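Robot cell budgeting

Robot cell budgeting is the planning of money, floor space and staff time for a robot installation before any equipment is ordered. It covers the arm itself, the parts around it, the building work, and the cost of running the cell over its service life. The term is used mostly for small and mid-sized plants that buy one or a few arms at a time. Large production lines are normally priced as a single contract and follow different rules.

Scope

A cell budget is usually split into equipment, site, integration and running costs. Equipment covers the arm, its controller, the pedestal, the gripper or other end tool, and the connecting cables. Site costs cover floor anchors, power supply, compressed air, lighting and guarding. Integration covers design, programming, testing and training. Running costs cover spare parts, service visits, software fees and electricity.

The purchase price of the arm is the figure most often quoted in early talks and is a poor guide to the total. Tooling, guarding and programming are quoted separately by most suppliers, and the buyer has to bring the quotes together on a common basis. Quotes that cover different scopes cannot be compared line by line. A common practice is to send every bidder the same blank price sheet and to ask that any item left out be marked as excluded.

Layout study

Most budgets start with a layout study. The buyer supplies a floor plan, ceiling heights, column positions and door openings, and the planner places the arms in a computer model of the hall. The model is used to check reach, clearance between neighboring arms, and access for service. Existing fixtures such as pipes, beams and cabinets are added where they limit the space. Older buildings often lack accurate drawings, in which case a site survey is priced as a separate item.

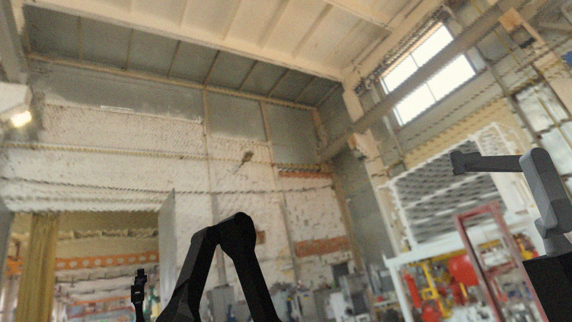 Simulated view of two robot arms in an industrial hall with a whitewashed brick wall.

The level of detail in the model depends on the decision to be made. A plain block model is enough to choose between two arm sizes. A detailed model, with surfaces and lighting, is prepared when camera-based guidance is being considered, as light from windows and lamps can affect the choice of sensor. Detailed models cost more to build, and the extra work should appear as its own line in the budget.

A layout study does not replace a check of the floor. Slab thickness and condition have to be confirmed on site before a pedestal is specified. If the slab is too thin, the options are a new footing, a wider base plate or a different location.

The Farnley method

The Farnley method is a planning routine written by Nidia Villanueva and Édgar Betancur for workshops with no automation staff. It uses a worksheet of 40 line items, each of which must carry a price, a source and the name of the person who obtained it. Items without a written quote are entered at the planner's estimate and flagged. The budget cannot be released while more than 4 flagged items remain.

The current edition of the worksheet is dated May 6, 2023. It added a line for software renewal and moved operator training from running costs to integration. Kenza Badawi, who edited the revision, also removed the single contingency figure used in the first edition – each section now carries its own reserve, set by the planner and shown separately from the quoted prices.

Payback

Payback is the time needed for savings to equal the money spent. The simple form divides total cost by net savings per week. A cell with a payback of 156 weeks recovers its cost in three years of 52 weeks. The result is sensitive to the number of shifts, since the cell costs nearly the same to own whether it runs for one shift or two.

Savings should be counted only where they change actual spending. Labor moved to another task is a saving only if that task would otherwise have been paid for. Changes in scrap and rework should be taken from plant records, and the period covered by the records should be stated.

Purchase and lease

Outright purchase gives the lowest total cost when the cell will be used for most of its service life. Leasing spreads the cost and may include service, but lease terms often exclude the end tool and the guarding. Used arms are sold at lower prices. The buyer should check running hours, controller version and the supply of spare parts – a controller that is no longer supported can cost more to replace than the arm is worth.

See also

Acceptance testing
Machine guarding
Offline programming
Total cost of ownership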